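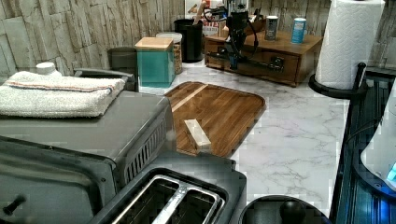 4.2 Where the talk took place

We asked members of the Alleo fan forum to keep a diary during the weeks when the "missing verse" rumor was at its height. The rumor held that a guest singer had been cut from the Radebe album after a fight backstage at the Clondcombe festival. In all, 24 members kept the diary to the end, and between them they logged 120 conversations about the story.

Most of these did not happen online. People read a post on Bitbridge, put the phone down, and brought the story up with whoever was in the house. The kitchen was named more often than any other room, usually in the morning. One member wrote that she and her sister "solved it again" every Sunday over breakfast.
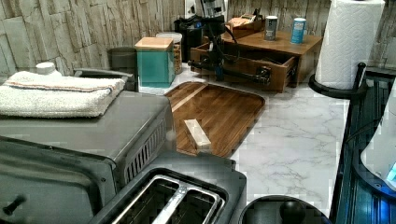 Figure 3. Kitchen counter with toaster oven and two-slot toaster.

Talk at home differed from talk on the forum in tone. Online, members asked each other for proof and were quick to correct a wrong date or a misquoted lyric. At home they guessed freely, and the same person could hold two theories in one morning. In 21 of the logged conversations the other speaker did not follow the artist at all – a parent, a roommate, in one case a landlord. 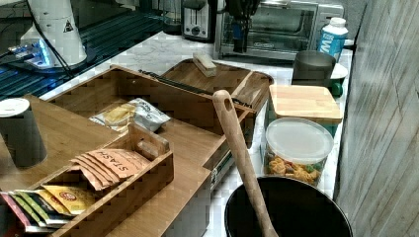
These outsiders mattered more than we had expected. They asked basic questions, such as why anyone would cut a verse that was already recorded, and members often carried those questions back to Bitbridge the same day. We traced 11 forum threads to a remark made by someone who had never visited the site. Section 4.3 looks at how those threads changed after the singer's radio interview in November.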